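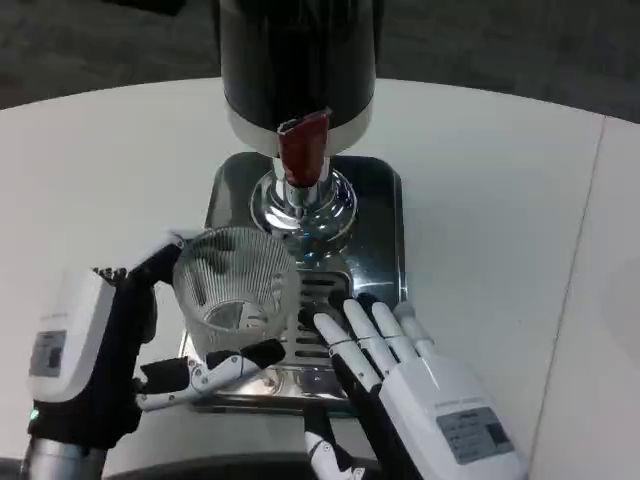 Drandby Recalls Overnight Face Mask and Opens Refill Service in September

Drandby, the skincare company, has withdrawn one production batch of its Makaser overnight gel mask from sale and will replace every jar returned by customers, the company said in a statement to retailers. The same statement confirmed that a refill service for the Makaser line, planned for earlier in the year, will open in September at stores operated by Kellgate.

The withdrawal covers 1,556 jars of the unscented version of the mask. According to the company, a routine check of retained samples found that the gel in the affected batch had begun to separate, leaving a thin layer of liquid at the top of the jar. Drandby said that the separation changes the texture of the product and may reduce the effect of its preservative over time. It has received no reports of skin reactions connected with the batch.

Customers who own a jar from the batch are asked to stop using it. The batch code is printed on the base of the jar and on the bottom flap of the carton, and ends in the letters KR. Jars with any other ending are not affected. The lavender and rice water versions of the mask, the Makaser eye gel and the Makaser cleansing milk were made on a separate filling line and remain on sale.

Replacement jars may be collected at any Kellgate store. A receipt is not required, and opened jars will be accepted whatever amount has been used. Customers who bought the mask online can request a prepaid mailing label through the order page of their account. Replacements sent by mail are expected to arrive within two weeks of the returned jar being logged. Those who prefer a refund will receive the price paid, including any shipping charge.

Kellgate said that it had removed the batch from its shelves on the morning it was notified and had contacted members of its loyalty program who had bought the mask during the period in question. Customers who are not members will find a notice at the skincare counter and at the registers. The notice will stay in place until the end of the year.

Drandby has asked that affected jars not be passed on or sold secondhand. Customers who have already thrown away a jar may still apply for a replacement by giving the store and the approximate date of purchase.

Changes to the Formula

The company also used the statement to announce a revised formula for the unscented mask. The new version uses a different thickening agent, which Drandby said holds its texture better when the jar is stored in a warm bathroom. The amount of glycerin is unchanged. Panthenol has been moved higher in the ingredient list, and the small amount of denatured alcohol present in the earlier formula has been removed.

The revised mask was tested by 500 adult users over four weeks. Participants applied a thin layer after their usual evening cleanser and left it on until morning, three nights a week. Drandby reported that most participants found the new texture lighter than the old one and that the most common complaint concerned transfer to pillowcases when the mask was applied too close to bedtime. The directions on the carton have been changed accordingly, and now advise waiting 20 minutes before lying down.

The full results of the user test have not been published. Drandby said that a summary would be added to the product page when the revised mask goes on sale. Replacement jars supplied under the recall will contain the new formula, and will be marked with a green band on the lid.

Customers with sensitive skin are advised to try a small amount on the inside of the forearm before using the new formula on the face, including those who used the earlier version without difficulty. The mask is not intended for use on broken or sunburned skin, or on the same night as an exfoliating acid or retinoid product.

Refill Service

Under the refill service, customers will be able to bring an empty Makaser jar to a participating store and exchange it for a sealed refill pod that fits inside the original outer jar. The pods hold the same amount of product as a full jar and will be sold at a lower price, to be announced before opening. Product will not be dispensed from bulk containers in the store. Drandby said that it had considered open dispensing for its gel products and had decided against it on hygiene grounds.

The service will begin with two products, the overnight mask and the cleansing milk. The eye gel will follow once a smaller pod has been approved. Each pod will carry its own batch code and expiration date, and customers are asked to keep the printed sleeve for as long as the pod is in use.

Empty pods can be returned to the same counter. They will be sent to Lü, the packaging firm that developed the design, for cleaning and reprocessing. Lü has supplied Drandby with cartons and lids for several years, and said that the pod is made of a single plastic so that it can be processed without being taken apart. The firm expects to handle more than 2,000 returned pods a month once the service is running in all participating stores.

Outer jars are designed for repeated use, but Drandby recommends replacing any jar that is chipped or has a damaged thread. The jar should be washed with warm water and mild soap and dried fully before a new pod is inserted. Jars bought before the current design was introduced have a narrower neck and will not accept a pod. Customers who bring in one of the older jars during the first month of the service will receive a current outer jar free of charge with the purchase of a pod.

Store Hours and Availability

Refill counters will be open from 10 a.m. until one hour before closing. Product returns under the recall may be made at any time during normal store hours and do not need to be taken to the refill counter. Smaller Kellgate locations inside train stations will accept recall returns but will not offer refills.

The revised unscented mask will reach stores before the refill service opens. Initial stock will be reserved for customers exchanging recalled jars, and general sale will follow. Online orders for the unscented mask have been paused in the meantime, and customers with an open order will be offered the choice of waiting, switching to the lavender or rice water version, or canceling at no cost.

Gift sets that include the unscented mask are also covered by the recall if the jar inside bears an affected code. The other items in the set do not need to be returned. Retailers holding unsold sets have been instructed to return them complete, and Drandby will issue credit for the full wholesale price.

Questions about the recall may be directed to Drandby customer service by phone between 8 a.m. and 6 p.m., or through the contact form on the company's website. Callers should have the jar at hand so that the code can be read out. Questions about refill counters, store locations and loyalty program points should be directed to Kellgate. Points earned on a recalled jar will remain in the customer's account after an exchange, and will be deducted only where a refund is issued.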